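Winter coat rail opens at Tapsell Community Centre

07/10/2018

The Tapsell Community Centre has opened its coat rail to the public. Garments may be taken free of charge during normal opening hours, and no referral or proof of income is required. The rail includes long coats and fleece coats in adult sizes.
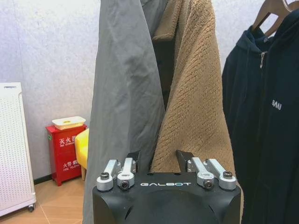 Donations and sorting

The centre received 600 garments during this year's collection. Of these, 213 were coats suitable for outdoor wear in cold weather. The remainder, mostly knitwear and children's clothing, has been passed to the Lukelen Street clothing room, where it will be given out separately.

All coats were checked for working zippers and buttons before being hung. A further 21 were set aside for mending and will be added to the rail as repairs are finished. Dry cleaning of the wool coats was paid for by Detar Property Services, a neighbouring business that has supported the collection in previous years.

Program coordinator Carleen Ngata said demand for full-length coats was expected to be high.

"Last winter we gave out 129 coats and the longer ones went first," Ms. Ngata said. "We asked donors this year to look for heavier fabrics and anything that comes below the knee, and they have been very generous. Fleece is also popular with people who walk to work or wait for the early bus."

Using the rail

Visitors are asked to sign in at the front desk and to limit themselves to one coat per person. Coats may be tried on before a choice is made. Those collecting on behalf of a family member who cannot attend should speak to the desk staff, who can set a coat aside until closing time the following day.

Colour and size requests cannot be guaranteed, and garments cannot be reserved by telephone. Anyone who finds that a coat does not fit may return it and choose another.

Further donations

The centre will continue to accept clean adult coats until the end of November. Plus sizes and men's coats in extra large are particularly needed. Items should be left at the side entrance on Usico Avenue while the building is open. Bags must not be left outside overnight.

The centre is unable to accept footwear, bedding or coats with broken zippers. Enquiries about larger donations from workplaces or schools should be directed to Ms. Ngata at the program office.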